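About Gono

Gono is a computer repair and refurbishing shop with 2 benches, 6 stools and a kettle we are not allowed to plug in while anything else is running. We take in desktops that offices have stopped loving, open them up, sort out what can be saved and send them out again to people who just need a machine that turns on.

Most of what comes through the door is the plain black office tower. It was bought by the pallet, lived under a desk and got kicked for years by somebody in good shoes. We are fond of it. The side comes off, the parts come out, and you can find your way around without a map.

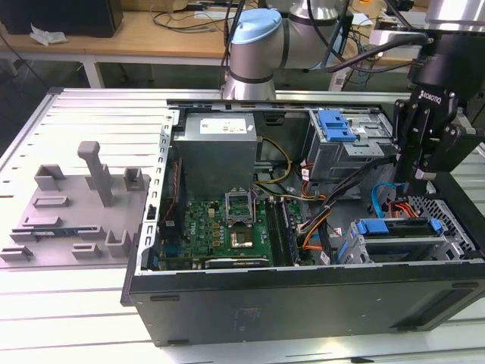

We started in one room behind Pradotent, the tent rental place, and stayed there until they needed the room for tents. The new address on Hoshino Street has better light and a worse parking lot. Customers tell us the sign is hard to see from the road, and we tell them they found it.

If you are new to the bench, you learn the holders first. Boards, cards and drives each get a place to sit while the case is open, and a part with a place to sit does not end up under someone's elbow. Before the holders we used muffin tins. A few of us still miss the muffin tins.

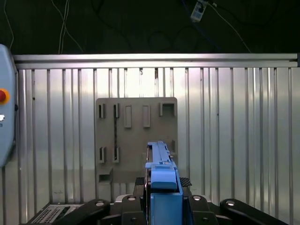 Blue plastic gets more respect here than it does in most workplaces. On a lot of office towers it marks the bits you are meant to pull, and we wish the people who design printers would take the hint.

Our in-house checklist is called Osix. It has 29 steps, 4 of which are "check the cables again." New hires laugh at that – for a week or so. Drives are handled last, with the case lying flat and plenty of room to get a hand in.

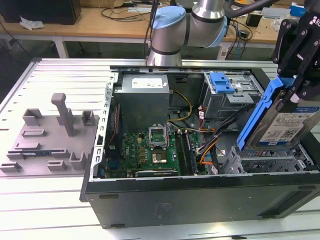 Words: the Gono bench crew
Page updated 12/10/2023

We don't build gaming rigs, we don't fix phones, and we can't tell you your old password. Bring the tower and leave the monitor at home. Drop-off is at the side door, next to the bell that works.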